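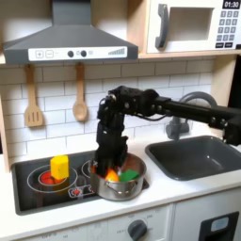 Reaching into the pot, orange and green blocks inside, yellow one still over on the left burner.

Policy keeps going back into the pot after the task should be over — planner or perception?

Reading time: 4 min

Posted by Lewis Jardine, 29 Mar 2021

I have a learned pick-and-place policy running on an arm with a multi-fingered hand, in a toy kitchen. The instruction for this run is "put the yellow block in the pot." As you can tell from the photo, the yellow block is on the left burner and the hand is down in the pot on the right. It does this a lot. I logged 1,166 rollouts and went through the failures by hand, and going to the pot first is the biggest single group.

The stack is a language-conditioned policy trained on 2,000 demonstrations, with a thin task layer on top called Dodero that splits the instruction into steps and decides when each step is done. Dodero came from a former labmate and has very little documentation. Block poses come from a separate color segmentation node that we call Tronent. Tronent reports a confidence for every block, and the confidence on yellow is high in nearly all of the bad runs.

My supervisor thinks the policy needs more data. I don't believe that, or at least I don't want to spend June teleoperating blocks into a pot before somebody convinces me. Everything I read about these policies says "add demonstrations" as though that were a diagnosis. What would you check first?

Things I have already tried:

- restarting everything, including the camera driver
- lowering the policy rate, no change
- rewording the instruction nine different ways, no change that I would trust
- swapping yellow for another color, slightly worse

Struan Kerr

I would stop looking at the confidence number. A color segmenter can be very confident that it has found yellow and still hand you a bad position. Confidence tells you the pixels matched. It says nothing about whether the depth was any good, and you have a glossy black cooktop and a shiny steel pot in the workspace, so I would assume the depth is poor until shown otherwise.

Do this before anything else. Record one failed run, then play it back with the estimated block positions drawn over the camera view. If the yellow marker sits on the yellow block the whole time, perception is off the hook and you can go bother the planner. If it jumps toward the pot when the arm moves in, you have your answer and it cost you an afternoon.

Also check what Tronent publishes when it loses a block. A lot of home-built nodes repeat the last good pose forever with the old confidence attached. In your picture the fingers hide part of the orange block, so you are losing at least some of the view during the reach. If stale poses go out with fresh timestamps, the task layer has no way to know. I have fixed that exact bug in two different labs, and in both of them people had been arguing over network size for weeks.

More data might help in the end. I would not pay for it on the evidence you have given.

Duangjai Saithong

I mostly agree with Struan about the overlay, but I think the odds are on the other side. You said rewording the instruction changed nothing. Did you try an instruction that is plainly wrong? Ask for the yellow block to go in the sink. Ask for nothing at all, an empty string. If the hand still heads into the pot, then your policy is ignoring language and has learned "blocks are on the counter, hand goes to pot," and no amount of pose cleanup will touch it.

Count how many of the 2,000 demonstrations end with the hand somewhere other than the pot. My guess is very few. When nearly every episode finishes in the same place, the network can get a low training loss without reading a word you typed. More demonstrations of the same kind will make it worse at a higher price. A small batch with varied goals would tell you much more.

Second thing, the one I would look at in Dodero: how does it decide that "grasp yellow" is finished? If the test is just that the fingers stopped closing, then closing on air passes, the step advances, and the next step is "move to pot." The arm would then be doing what it was told with an empty hand. Print the step name with every command. If the log says "place" while the block is still on the burner, leave the policy alone and fix the check.

Please don't tune thresholds until you have that log. You will get it working for one block layout and then be back here.

Dougal Gourlay

Had something similar, switched to Dalgleish for the task layer and it went away. Would recommend. Also make sure the camera is bolted down.

Comments

Sorcha Sutherland: Dougal, "it went away" after replacing the whole task layer doesn't tell anyone which part was broken. Did you change the calibration in the same week?

Dougal Gourlay: Yes, we recalibrated too. Fair.

Lewis Jardine: Ran the empty string test. Nine runs, and the hand went to the pot in most of them. Not the result I was hoping for. Step log is next — Dodero writes one already, it was just switched off by default.

Duangjai Saithong: Keep the log on even if the empty string looks like the whole story. You can easily have both problems.

Struan Kerr: I still want to see the overlay.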